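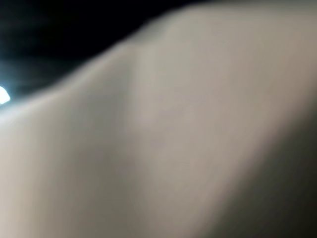

2. Visit to the Sarantis open day

In May our class visited Sarantis in Stovton. Tomás Ó Flaithearta showed us an arm working with a small camera at the wrist. On the screen we followed the work from very near, and a pale curved surface filled almost all the view, without sharp detail. I asked how the arm can know the distance. He answered that the camera does not decide this alone. We watched nine cycles and I wrote the notes by hand.

Filed under: Student Reports, Robotics

Comments (2)

Amra Trajkovski: Please add the cycle times to section 3.

Larnanska: Was the gripper also from Bendero?

Contact | Back to top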